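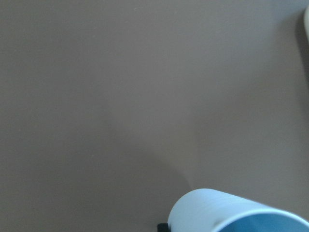 **De:** Karim Jaber
**Para:** lista da cozinha partilhada
**Assunto:** Re: Re: tampo da mesa, óleo ou base?

Olá a todos,

Li a proposta da Eugénie duas vezes e continuo pouco convencido. Copio a parte que interessa, para quem apagou a mensagem original:

> Estive a ver o tampo castanho com calma e acho que devíamos tratar dele antes que as marcas das chávenas fiquem para sempre. A Koppel vende um óleo de protecção, o Wakau, 355 coroas a lata, que segundo eles "sela a superfície e impede os círculos". Uma lata dá para a mesa toda e sobra. Em alternativa, a Agnese sugeriu um conjunto de 12 bases de cortiça por 178 coroas. Eu fazia as duas coisas. Se ninguém se opuser até ao fim de Setembro, encomendo.
>
> Eugénie Fleury

Oponho-me, pelo menos a metade.

Primeiro, o óleo. Selar o quê, ao certo? Passei a mão pelo tampo esta manhã e é liso e baço, não lhe encontrei veio nem junta. Não sei se é madeira folheada, se é outra coisa pintada, e desconfio que a Koppel também não sabe, visto que ninguém lhes mandou sequer uma amostra. Um óleo para madeira em cima de uma superfície que não o absorve fica à tona, a apanhar pó e migalhas. Já tivemos essa experiência com a prateleira do Skorham, que esteve pegajosa um Inverno inteiro e acabou por ser raspada pelo Arūnas com uma espátula. Antes de gastar 355 coroas quero ver o resultado num canto por baixo, onde não se note.

Segundo, as marcas. Que marcas? A Eugénie fala de círculos, a Aušra jura que há uma mancha grande do lado da janela. Fui ver com a luz da tarde e o que encontrei foi sombra. Quando se põe um candeeiro por cima, a "mancha" muda de sítio. Há uns pontinhos muito ténues, isso sim, mas é preciso encostar o nariz à mesa. Posso estar enganado e haver um círculo que me escapou. Nesse caso, agradeço que alguém lhe ponha um bocado de fita ao lado e escreva para aqui.

Terceiro, as bases. Não tenho nada contra bases, só duvido que alguém as use. Comprámos 5 de feltro no ano passado e a última que vi estava a calçar a perna do frigorífico. Doze de cortiça vão pelo mesmo caminho. Se mesmo assim a maioria quiser, que se compre um conjunto mais pequeno, e que fique em cima da mesa e não dentro da gaveta dos panos.

O que proponho é mais barato: pano húmido bem torcido, detergente neutro, secar logo a seguir. Nada do creme abrasivo da Dillero, que alguém deixou outra vez junto ao lava-loiça e que numa superfície baça deixa zonas lustrosas que depois não saem. Se o frasco for teu, leva-o para casa, por favor.

E quem puser uma chávena na mesa, que a tire quando acabar.

Agnese, tu que tratas das compras: consegues pedir uma amostra do óleo à Koppel, sem compromisso? Se disserem que não há amostras, para mim o assunto fica arrumado.

Karim

P.S. O Arūnas pergunta se alguém lhe viu a espátula.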